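Notes – living room floor talk, Brevon parents' evening, 30th June
Ignacio Goicoechea

Start straight in. No hello slide. Ask who stepped on something on the way out the door tonight. Wait for hands.

Point one. Toys spread to wherever the kids are, and the kids are where the adults are. So the living room. Not a failure. Stop apologizing to guests for it. (pause, people laugh here at the Wudesau one)

Point two – the mat is the border. We put a play mat down and the rule became: on the mat is fine, off the mat goes home at bedtime. Worked in a week, sort of. Kid understood it before I did. Say the bit about my father in law and the dining chair.

Boxes. Slow down here, I always rush this. Fruit boxes are the best toy boxes I've had. Low sides, kid can see in, kid can climb in, gets wrecked, you get another one. I bought a proper set from Jirketti years back, with lids. Lids are the problem. A lid is one more step and a four year old won't do one more step. Neither will I at nine at night.

Take the lids off. Repeat that. 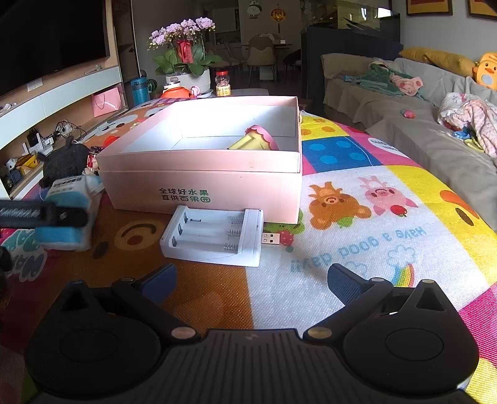 Then what goes in the box. One box per kind is a nice idea, never lasted past December in our house. Now it's one box for everything soft or plastic and one for paper and pens. Two boxes. If you need a third you need fewer toys, sorry.

Not toys – this is the serious part, drop the voice. Batteries, battery holders, chargers, cables, anything with a plug. These drift down to floor level and end up in with the animals and blocks. They need there own place, high up, with a door that shuts. Button cells most of all. Don't soften this. If anyone asks about which kind of latch, send them to the Csizmadia handout on the back table, I don't want to get into latches again.

The TV cabinet. Everyone's open shelves fill up with cables and bags and one toy car. Bottom shelf belongs to the kid, give up on it. Top shelf yours. Cables tied and pushed back, power strip out of reach.

Plants. Short. Orchid is OK up on something, not on the floor, pots tip.

Bedtime sweep, 6 minutes, set a timer. Adult does the adult things, kid does the box. Dont sort. Throw it in. Sorting is for Saturdays – no, cut that, say "sorting is for when it rains".

Questions. If the storage bench thing comes up: no, I wouldn't, the lid again.

Sign-up sheet is by the door, pens in the mug. Chairs need stacking after.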